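Bemside podcast returns with new season on habits

27 February 2024

The self-improvement podcast Bemside is back after a long break. Host Rekha Kashyap will publish 38 episodes this year, each 40 minutes long, and the first 2 are already online.

The new season is about small habits and how to keep them when life gets busy. Guests include the life coach Aiman Hartono and the author Hedvika Jireš, who will speak in April on the fear of being judged by colleagues.

Listeners can send their questions by email to the program until the end of April.
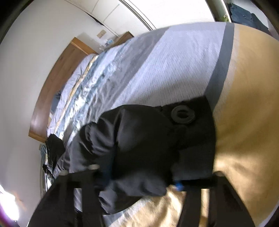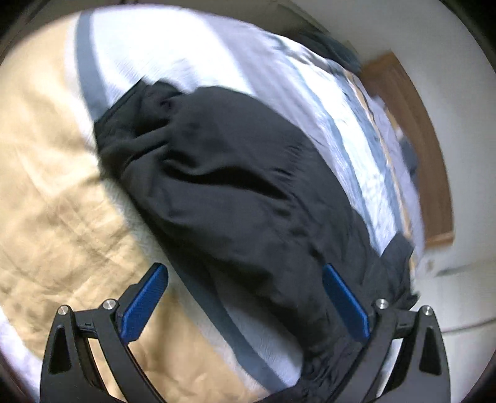
A black garment on a bed.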